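Home | Companies | Places | Trades | Index

Clonier (company)

Clonier is a family-owned manufacturer of conveyor belts and belt fittings, with its head office and main works in Trerley. The company makes fabric belts, rubber belts and the metal joints which connect the ends of a belt. Its customers are mostly quarries, grain stores, sugar works and small ports. The present firm was formed by the joining of two older workshops, one for leather and one for iron, and both trades can still be recognised in the way the company is organised.

Origins

The business began as a harness workshop on the river side of Trerley. The valley had many water mills at that time, and the mills needed leather straps to carry the movement from the wheel to the stones. The harness makers already had the hides, the knives and the heavy needles for this work, so they took orders for straps during the winter, when the farmers bought little. After one generation the straps brought in more money than the harness, and the sign above the door was changed.

The name Clonier was first that of the lane where the workshop stood. The lane itself disappeared when the river wall was built, but the firm kept the name when it moved to the upper town. Older customers' books write it in several ways, with one n or two, and the spelling was only fixed when the company printed its first price list.

The second workshop, a small forge in the village of Sidard, made hooks and plates for joining straps. It supplied Clonier and also its competitors. The two families were neighbours in business for a long period before they became partners. Under the agreement the forge kept its own accounts and its own foreman, and this arrangement was continued after the full merger.

From leather to rubber

Leather belts were strong but they stretched, and in damp buildings they slipped. Clonier tried cotton canvas, first sewn and later glued in several layers. The early canvas belts had a poor reputation because the edges opened after one season. The solution came from the sewing room, where the workers folded the outer layer round the inner ones and stitched it along the middle of the belt and not along the side. This folded edge was used on all Clonier canvas belts afterwards.

Rubber arrived later than in other firms. The management did not want to depend on a material that had to come by ship, and for some years the company bought finished rubber belts and sold them under its own mark. Production in Trerley started only when a fire destroyed the old drying hall. The new building was planned from the start with presses and steam pipes. The first press could make a belt 600 millimetres wide, and this width remained the standard size in the catalogue even when wider machines were installed.

The Sidard works

The forge in Sidard is now the fittings department of the company. It produces joints, rollers, scrapers and the tension devices which keep a belt straight. The best known product is a hinged joint with a removable pin. It allows one worker to open a belt with simple tools, and it made the firm known outside its region. The joint is sold in 13 sizes. The smallest is meant for packing tables and the largest for quarry belts.

The road between Sidard and Trerley crosses a narrow bridge, and for this reason the long rollers were for many years carried to the main works by rail. The siding is no longer in use, but the loading platform has been kept and serves as a store for returned goods.

The Salinas branch

The branch in Salinas was opened to serve the salt trade. Salt attacks metal parts very quickly, and the normal joints had to be replaced after a few months. The company sent two fitters to Salinas for one season to study the problem. They stayed much longer, and their rented shed became the first premises of the branch.

Salinas does not produce belts. It cuts, joins and repairs them, and it keeps a stock of coated fittings that are made in Sidard only for this market. The branch is open every day except Wednesday, when the fitters visit customers along the coast - a custom from the time when the salt boats were loaded on that day.

Ownership and organisation

Clonier has never been listed on a stock exchange. The shares are held by descendants of the two founding families, and they may be sold outside the families only after they have been offered to the other holders. The board meets once a year in May, always in Sidard.

The company employs 300 people. Trerley has the largest part, with the press hall, the sewing room, the drawing office and the sales department. Apprentices spend ten months in Sidard before they choose a trade, including those who will later work in the office. The leather room was closed when the last mill customer changed to rubber, but hand cutting is still taught to the apprentices during their first weeks.

Trade mark and printed matter

The mark of the company is a closed loop with a small gap on the upper side, which stands for the joint. Before the merger the harness workshop used a buckle, and the forge stamped its goods with a single letter. Both older marks can be found on spare parts in old stores, and collectors of mill equipment ask for them.

The capital letters on the early price lists were cut in wood by a local printer. They are broad and a little uneven, and the modern company lettering follows them closely. A set of trial prints is kept in the drawing office in Trerley together with the first order books.
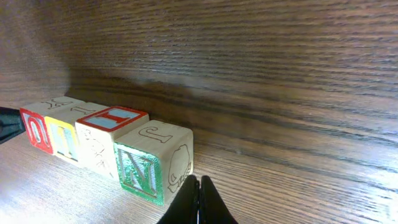
See also

Belt joint
Canvas belting
Harness making
Sidard (village)
Trerley river wall

Filed under: Family companies | Manufacturers | Belting and power transmission

Contact the editors | Copyright and reuse | Back to top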